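Lesezeit: 3 Minuten

Tisch leer kriegen — Notizen für den Vortrag, Mo 17. April

Erst mal ankommen lassen. Wasser hinstellen. Nicht sofort losreden wie im Februar.

Einstieg: Wer hat zu Hause einen Tisch, an dem man sofort essen könnte? Hände hoch. Warten. Wirklich warten, bis drei gezählt.

Dann kurz ich: Ladeneinrichtung, 14 Jahre Kisetti, seit zwei Jahren selbständig. Nicht die ganze Geschichte mit dem Umzug. Wer fragt, kriegt sie in der Pause.

Teil eins. Ablageflächen

Jede waagerechte Fläche wird Ablage. Tisch, Fensterbrett, Stuhl. Vor allem Stuhl! Beispiel Garderobenstuhl, kennt jeder, da lachen sie meistens. Bürostuhl genauso, nur dass der wegrollt und das Zeug mitnimmt.

Satz für die Folie: "Was auf dem Stuhl liegt, hat noch keinen Platz." Kurz stehen lassen, dann weiter.

Zahl aus meiner Liste: 848 Gegenstände hab ich damals im Büro von Nolline aufgeschrieben, an einem Nachmittag, nur was auf Flächen lag. Nicht in Schränken. Liste rumgeben, aber bitte wieder einsammeln, ist die einzige.

Davon hatte fast ein Drittel keinen festen Ort. Nicht vorlesen, welche Sachen. Dauert zu lang, letztes mal eingeschlafen hinten links.

Teil zwei. Tabletts

Mein Lieblingsteil, also bremsen.

Flache Schale oder Tablett, Rand reicht ganz niedrig. Was drauf liegt gehört zusammen. Was daneben liegt, muss sich rechtfertigen. Farbe darf knallen — Gelb geht auf weißem Tisch super, sieht man von der Tür aus. Wer Beige will, soll Beige nehmen, aber dann findet man es halt nicht.

Regeln:
- ein Tablett pro Tisch. Das zweite kommt weg oder kriegt einen eigenen Platz, Stuhl zählt nicht
- nichts stapeln drin
- abends leeren, dauert keine Minute
- wenn es länger dauert, ist das Tablett zu groß

Evaristo Gatti erwähnen, von ihm hab ich das mit dem leeren Tablett am Abend. Er macht das in der Werkstatt bei Seok mit Schrauben, ich mit Schlüsseln und Post. Er sagt, das Tablett ist keine Schublade. Gut, merken die Leute sich.

Frage aus dem Publikum kommt hier fast sicher: und mit Kindern? Antwort: eigenes Tablett, eigene Farbe, tiefer hinstellen. Nicht diskutieren, ob Kinder das einhalten. Meine nicht.

Teil drei. Kunstblumen

Unbeliebtes Thema, trotzdem. Leute kaufen sie und dann liegen sie rum. Einzelne Blüte, einzelner Zweig, immer ohne Vase. Liegend wirkt alles wie noch nicht ausgepackt.

Also: Stiel rein in irgendwas, Glas, Flasche, Becher. Oder ganz weglassen. Zweig mit viel Grün oben und dünnem Stiel kippt im leichten Glas, da Sand oder Kies unten rein. Einmal vorführen, hab Kies im Beutel dabei (linke Jackentasche, nich vergessen).

Lila Blüte allein — klein, geht unter. Zu dritt besser. Oder in die Schale, aber dann nur sie.

Abstauben! Alle 30 Tage mal unter lauwarmes Wasser halten, kopfüber trocknen lassen. Vorher am Rand testen ob die Farbe hält, bei der Billigware von Vidico ist mir mal alles in die Spüle gelaufen. Vielleicht Firmennamen weglassen. Ja, weglassen.

Teil vier. Unterm Tisch

Schnell jetzt, vermutlich schon über der Zeit.

Unterm Tisch zählt mit. Schuhe, Taschen, Kartons. Man sieht es von oben schlecht, von der Tür aus sofort. Übung: in den Türrahmen stellen, in die Hocke, schauen. Drei Sachen wegnehmen und nochmal schauen. Nicht zehn, drei.

Klappstühle: zusammenklappen oder benutzen. Offen und unbesetzt ist Ablage, siehe Teil eins. Hier zurück zur Folie mit dem Satz.

Ziegelwand macht übrigens unruhig, da braucht der Tisch davor weniger. Bei glatter weißer Wand darf mehr drauf. Nur sagen wenn jemand nach Wänden fragt oder noch Zeit ist.

Schluss

Aufgabe für zu Hause: einen Tisch, heute Abend. Alles runter, abwischen, Tablett drauf, maximal eine Deko. Eine Woche so lassen. Wer mag, schreibt mir, wie lang es gehalten hat, Rekord nach unten waren 20 Minuten und das war ich selbst.

Danke sagen, Veranstalter nicht vergessen. Zettel liegen vorne, Stifte zurückgeben.

Letzte Folie stehen lassen, während Fragen kommen. Falls keine kommt, selber eine stellen und beantworten:
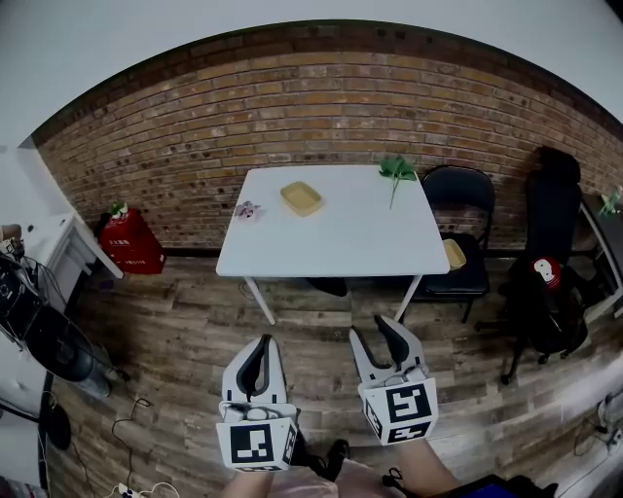 Wohin mit einem Kunstzweig, wenn ich keine Vase habe?

In eine leere Flasche oder ein hohes Glas, unten etwas Kies rein, damit er nicht kippt.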